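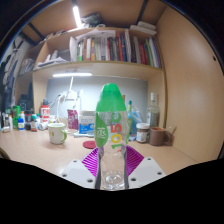
I've somehow ended up running the robotics table at our library's open day, and I need some sensible advice on letting the public loose on a hand-held gripper. It's the sort you squeeze yourself, with a camera on it, and whatever you pick up gets recorded so an arm can be taught from it later. I've been practising on bottles at a desk, and a clear plastic one with a bright green top sits nicely between the two purple ribbed fingers, which is all very well, but I know perfectly well what I'm doing and I'm not six years old. On the day there'll be a queue of people who have never touched one, plus my nan.

Some background, in case it changes your answers. The open day is in Nuvville, in the big downstairs room. I've got one table and a slot of three hours. The arm itself is coming from the makerspace (we call her Korine, she's a bench-top arm with a very slow elbow) and she'll be at the back doing a canned routine, moving blocks from one tray to another. The gripper is the hands-on bit at the front. I went to a demonstration in March where they did it the other way round, with the robot at the front and everyone standing watching it think, and I lost interest after one block. So I'm quite sure I want people holding something.

My questions are:

1. What should people pick up? I've tried a plastic bottle, a mug and a packet of biscuits. The bottle is easily the best so far. The mug makes me nervous.
2. How long should each person get? The form I filled in for the library says to expect 1136 visitors across the whole building, going by last year. I can't imagine they'll all come to me, but if even a small slice do I'm in trouble.
3. Do I record everyone? I'd love to come home with lots of goes to train on, but I don't know how people feel about it, and there are kids.
4. Is there anything you wish you'd brought to yours?

I've done cake stalls and a tombola, so I'm fine with crowds. It's the robot part I'm new to! Any thoughts welcome, even "don't".

— tombola_to_torque

---

## 3 answers

### Answer from slowelbow (marked as helpful by 18 people)

I've done four of these now, two in schools, one in a shopping centre and one in a church hall with a sloping floor (blocks rolled everywhere, it was chaos, I loved it). I'll take your questions in order.

**Objects.** Go with plastic bottles and bring spares, all the same kind. Put a bit of water in the bottom so they don't tip over when someone nudges them on the way in, but screw the tops on properly and dry the outsides. Ribbed fingers like yours are pretty forgiving, they give a bit when you close them, so people get a decent hold even if they come in crooked. A soft toy is a good second object. Small children will want to hug it afterwards and you have to plan for that, so pick one you don't mind losing for ten minutes.

Leave the mug at home, or use a plastic one. I took a china mug to the school and it was fine for the whole morning, and then one of the teachers had a go.

**Time.** Give people a job with an end to it. "Pick up the bottle and put it on the mat" is a job. "Have a play" isn't, and you will have the same boy there until closing. I use a round coaster as the target, they're cheap and everybody understands straight away that the bottle goes on it. Two goes each, then back of the queue if they want more. It comes out at less than a minute a person once you've got your patter sorted. I wouldn't worry about the 1136, most of those will be there for the book sale and the toilets.

**Recording.** Ask, every time, and have the answer be no unless they say yes. I had a laminated card with a tick on one side and a cross on the other, propped up so I could see at a glance whether I was supposed to be saving. For children you need the parent to say it. Also think about where the camera's pointing! A wide lens on a hand tool sees much more than you expect. At my second one I'd aimed the table so the camera looked straight down the queue, and I had to throw the lot away. Turn the table so that people work facing a wall or a plain board.

I'd also say don't expect the recordings to be much good. I came home from the shopping centre with 1000 goes and kept far fewer than I'd hoped. People wave the thing at their friends, they stop halfway to ask you where you got your shoes. If you want tidy training material do it at your own desk, and treat the open day as an open day.

**What I wish I'd brought.** A chair. Gaffer tape for the cable. A step for small people. Wipes for the handle, because by mid-afternoon it has had an ice lolly near it. And somebody to stand with the arm the whole time. You said Korine's at the back on a canned routine — please don't leave her back there with nobody next to the stop button, however slow her elbow is. Put a rope or a row of chairs in front as well.

Ozan Öztürkmen did the talking at ours while I ran the gripper, and splitting it that way saved my voice. If you can rope in one other person, do.

**Comment from tombola_to_torque:** This is brilliant, thank you. The coaster idea is so simple, I've got one in dark red so it'll show up nicely on the tan desktop while I practise. Also my sister has agreed to guard Korine in exchange for lunch.

**Comment from slowelbow:** Good sister. Practise the handing-over bit as well, when you pass someone the gripper they grab it by the fingers nearly every time.

### Answer from Yeshi Gebretsadik

Mostly agree with the above, but I'd argue with one thing, and that's the water. If there's a laptop on the same table I'd use dry sand or rice in the bottle. We had a cap come off at Carrasco and it went through the keyboard, and that was the end of the demonstration by quarter past eleven. Rice also makes a nice noise, which the little ones like.

On clear bottles, one thing to watch if you do hope to train anything afterwards. Clear plastic shines and the base throws reflections all over the place, so under a strip light it can look quite different from one go to the next. Yours has that green top, which helps, because there's something solid-coloured to look for. I'd stick with bottles like that, or put a band of bright tape round plain ones. And go and look at the lights in the room before the day if they'll let you in. Ours were lovely at setting-up time and then the sun came round.

For the queue, we gave out raffle tickets in batches of 10 and called a batch at a time. People wandered off and looked at other things and came back, and it felt much calmer. You've done a tombola so you've probably still got the tickets!

One more. Let people see what the camera sees, on a second screen turned towards the queue, if you can find one. It doesn't have to be recording. Ours was the most popular thing on the table, and it did half the explaining for me. Grown-ups who'd never have stuck their hand up for a go came over to look at the screen and then had a go after all.

**Comment from slowelbow:** Fair point on the water, rice it is. I'd want the lid taped on either way.

**Comment from tombola_to_torque:** I've got a spare monitor but no long cable. How far did yours have to reach?

**Comment from Yeshi Gebretsadik:** Just the width of the table. Tape it down though.

### Answer from mrs_p_workshop

just get the Stedis one, my grandson has it and it comes with its own blocks

**Comment from tombola_to_torque:** Thanks! I've already got the gripper, it's more the running of the day I'm stuck on, but I'll have a look.

**Comment from mrs_p_workshop:** oh sorry love I only read the title. take sweets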